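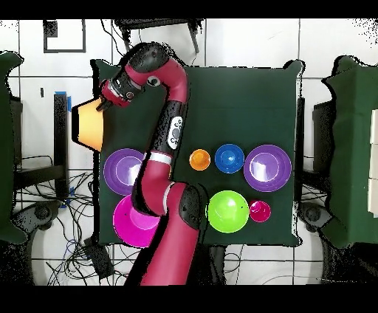
Tabletop cell rules: where do you draw the line on bowl layout and floor cables?

Forum: Manipulation Benches > Practice and Standards
7 replies

tilecount_off
I'm rewriting the bench rules for our dish sorting and stacking work. The old sheet came from the Godevis handbook and was written for a fixed cell with a fence. We have an arm coming up from the bottom side of a cloth-covered table, bowls in several colors, and people walking past.

Draft so far:

1. Cloth flat before each run, no folds under a dish.
2. Nothing hangs over the table edge at the start of a run.
3. No dish starts under the arm's rest position.
4. Cables off the floor or in a cover wherever a person walks.
5. Log every restart with the reason.

Rules 2 and 3 are the ones people here argue about. In the layout at the top of this post, the orange-yellow piece at the left goes past the cloth, and the arm crosses over the big purple bowl and the magenta one. By my draft that layout doesn't pass. Two of my coworkers say it should.

joint_six
Your coworkers are right about rule 3. If you ban dishes under the arm you throw away half the table. Arms pass over things. Set a minimum clearance and check it. We use 60 mm between the lowest link and the tallest dish, and that's the whole rule.

Rule 2 I would keep.

mothbench
I disagree with joint_six. Clearance is fine for collisions, but the other issue is what the head camera can see. A bowl that's half hidden at the start gets a bad first estimate, and then you're grading the arm on a guess. We went through 374 logged runs in February and the ones with a covered dish at the start had more restarts. I don't have a clean split because operators wrote the reason differently every time, so take it for what it is.

joint_six
Then that's a perception test and it belongs on a separate sheet. A bench rule should say what is safe and repeatable. If every start is a clear view, you never find out what happens with a covered one.

tilecount_off
I could live with two start classes, "clear" and "covered", and the operator marks which one on the log. Then rule 3 becomes a label and the clearance number goes in as its own rule.

Next question is stacking. The Selledari checklist we borrowed says a stack has to be "of like items" and I can't tell what that means for us. Same bench:

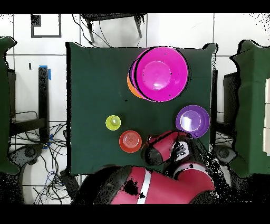
Magenta bowl on an orange plate, purple plate below and to the right.

Look between the magenta bowl and the orange plate and there is a thin bit of purple rim as well. Do you call that a like stack? It's mixed colors and mixed shapes. I would pass it if it stands by itself with the gripper away from it, but the checklist has no line for that.

mothbench
Write down the order you want, bottom to top, before the run. Then it passes or fails on the order. "Like items" is a kitchen phrase and I would drop it. Also say how far off center a piece can sit. In yours the plate rim shows along the lower left of the bowl, and two people will score that two ways unless there's a number.

grayscale_ok
Jumping in on rule 4, which everyone skipped. There's a tangle of black and blue cable on the floor at the left, next to the table leg with blue tape on it. I would fix that before spending another hour on stacks. Our site follows the Grurkine floor sheet: no loose cable within a step of any table, and wheeled bases locked and marked. You have wheeled bases on both sides.

joint_six
Agree on cables. Don't agree on "within a step", nobody can audit that. Give a distance or give a drawing.

grayscale_ok
Fair. Ours has a drawing, I left that out. The walking area is taped and anything inside it gets a cover.

tilecount_off
OK, revised version:

1. Cloth flat.
2. Nothing past the cloth edge at start.
3. Start class marked clear or covered.
4. Link to dish clearance 60 mm, checked at 100 percent of starts in the first week and spot checked after that.
5. Stack order written before the run. Offset limit still to be decided.
6. Walking area on a drawing, cables covered inside it, wheels locked.
7. Restart reason picked from a fixed list - no free text.

I'll run it past the Subramaniam bench people, they have 2,796 runs logged under their own sheet and may already have an offset number.

mothbench
Ask them whether they measure offset from the rim or from the base. We measured from the rim and had to redo it for the ridged bowls.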